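My policy packs a soft lunch bag with two arms. Wrist-view loss drops fine, but zipper grasps fail on fabric folds. Would adding demos help? I have 100.

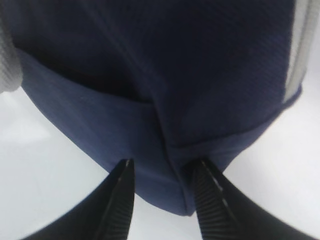
*Narnaton Manipulation Club – help board*

Posted by Elvia Camacho

**Iveta Tichý**

Check the labels first. We went from 100 to 468 demos on Wotero and the fold errors stayed until we split each episode into three phases: open, load, close.

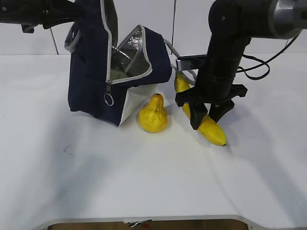 Fruit grasps need few demos. Put the new ones into the close phase – and vary the bag pose.

**Tonantzin Meléndez**

More data, always. Worked for me.

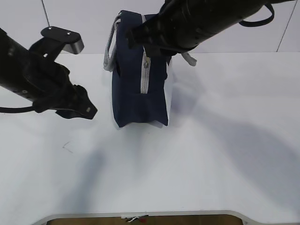 **Sarahí Escobedo**

Run three seeds before you trust either answer.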